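October
By Songül Aksoy

I would like to say a few words in defense of the boring hobby. My sister collects nothing, runs nowhere, bakes nothing with a starter that has a name. She does crossword puzzles, the easy ones from the back of the free paper in Skadville, and she has done them for 23 years, and when people at parties ask her what she does for fun she tells them, and then I get to watch their faces slide.

You know the face. It's the one that wants to know if she's entered a tournament. Or if she's thought about writing her own (everybody asks this, everybody!), or whether there's an app where she could be ranked against other people who fill in little squares. She always says no, she just likes them, and the conversation wanders off to whoever has taken up open-water swimming.

I used to be on the side of the swimmers. In my thirties I went through hobbies like other people go through umbrellas. I had a loom. I had a set of chisels I was scared of. I took a ten-week course in Ottoman paper marbling across the river in Drenamside, taught by a very patient woman named Mrs. Taşdemir, and by week three I had already looked up what a stall at the Skultance holiday market would cost me. It was $60 for the weekend, if you're curious. I had made four sheets of paper at that point and two of them were brown.

Mrs. Taşdemir was lovely about it. She said I could certainly have a stall, and then she asked me whether I liked doing the paper. I said of course I did, and went home, and lay on the couch feeling as if I'd been caught at something. I liked having done the paper. I liked picturing strangers admiring the paper. The part where you stand over a tray and wait and mess it up and rinse everything and start again, I mostly wanted that part to be finished so I could get to the stall.

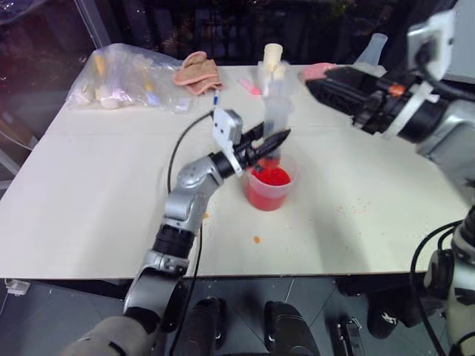
A tall clear tube with a cream stopper, standing in a cup of small red beads or granules.

I think a lot of us grew up with this. Piano was for the recital and drawing was for the fridge, and later everything was for the college application. My mother, who is 60 and never sat down before dinner in her life, still can't knit a scarf unless she knows whose neck it's going around. So when we finally get a free evening we treat it like a small business. We buy the gear, set goals, take a photo of day one so that day 35 will look impressive next to it. And then we get tired, because it's a second job with worse pay, and the loom goes to the basement.

My sister's crosswords have never gone to the basement. She does one after supper with her feet on the radiator. If she gets stuck she looks up the answer, which I once told her was cheating, and she asked me who she was cheating. I'm still a bit annoyed about that.

I'm not against ambition. If you swim in cold water and want to swim in colder water, please, go, have a wonderful time, wear the orange hat. Some people truly love getting better at things and I'd never take that away from them. What bugs me is the idea that getting better is the entry fee. You can be bad at the guitar for your whole life. You can read the same mystery series over and over, and know perfectly well it was the vicar, and enjoy the vicar anyway.

These days I do jigsaw puzzles, the cheap kind with a lighthouse or a covered bridge. I don't time myself and I don't glue them to a board afterward. When one is finished I leave it out overnight, because I'm not made of stone, and in the morning I break it up and put it back in the box. Last month a neighbor saw one on my kitchen table and asked if I'd ever tried the thousand-piece ones, and I could feel it, the old itch, the stall at the holiday market. I told her no and offered her some coffee, and she sat down and found two pieces of the lighthouse.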